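Board Sorting Logs, Hoarau workshop
README and data card

Last edited 8 Nov 2018 by Dorian Guillot

Summary

This folder contains the logs and the notes from the sorting trials at the Hoarau workshop. At Hoarau we pack wooden learning sets for kindergartens, and before the packing every block must be sorted by color and placed near its partner. Until April this was done only by hand, at two long benches. Now a robot arm does a part of it by pushing the blocks on a board, and the people at the benches do other things than before. The logs tell what the arm did. The notes tell what the people thought of it, and for me this second part is the more important one.

Please read the section on known problems before you make any statistics.

What is inside

runs/ one text file for each run, 748 files
notes/ remarks written by the packers at the end of a shift, 87 files
shifts.csv who worked at which bench, by role only, without names
wording.txt list of the instructions that were given to the arm
CHANGES old corrections, not complete

One run is one instruction, for example "push the blue cube to the blue triangle" or "bring the yellow blocks together". A run file has the start time, the instruction, the path of the tool, the end time and one word for the result: done, stopped or helped. "Helped" means that a person put a hand on the board and moved a block. We decided to keep these runs. In an early version they were deleted, and the folder looked much better than the real work was.

The task

The arm has no fingers. It carries a rod with a round end and it can only push. The blocks have simple shapes (cube, triangle, star, cylinder, hexagon, heart) and they come in color pairs. A pair counts as sorted when the two blocks touch. Turning a block to a certain side is not part of the task, and the packers still do this by hand.

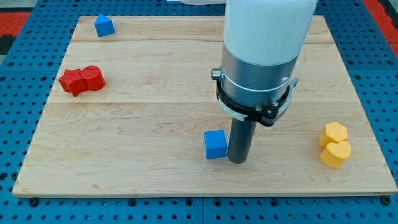
Ruairí Nic Giolla wrote in the notes that the sorting was never the tiring part, it was the standing, and that with the arm one stands just as long but with less to talk about. I have copied this remark because several others wrote nearly the same in other words. When two persons sorted at one bench they spoke all morning. Now one person watches the arm and the other is in the packing room, behind a door. After the first weeks we moved the packing table so that both can see each other, and the notes become more friendly from that point.

What changed for the packers

The role of "sorter" does not exist any more in the shift plan. It is called "board keeper" since April. The board keeper puts the blocks on the board, chooses the instruction, looks at the result and writes the word for it. Nobody lost hours in this period. But the pay group stayed the same although the board keeper has now more to decide, and this was a point of discussion with the Skidden office, which makes our contracts. It is not closed as I write.

Two packers asked not to work as board keeper, and they were not asked again. Their notes are included with their permission.

Known problems

- In 19 runs the end time is missing. The result word is correct, I checked it with the paper sheet.
- "Stopped" was used by the morning shift for every stop, also for a coffee break. The evening shift used it only when the arm was stuck.
- The instructions are in the words of the packers. The heart is called "heart", "the leaf" or "that yellow one". I did not change this.
- The notes were translated to English by me. The originals are kept at the workshop.

How to use it

The run files can be read with any text editor. The small script from Zakis that we used for the charts is not included, as it expects the old folder names. If you use the Wididier viewer, switch off the smoothing, otherwise short pushes disappear.

Permissions

You may use the runs freely. For the notes, please ask first, and please do not print a note without the shift remarks that belong to it. Persons must not be ranked by the results, and the file shifts.csv was reduced for this reason.

Contact

Dorian Guillot, Hoarau workshop, office beside the loading door. Corrections are welcome, also on my English.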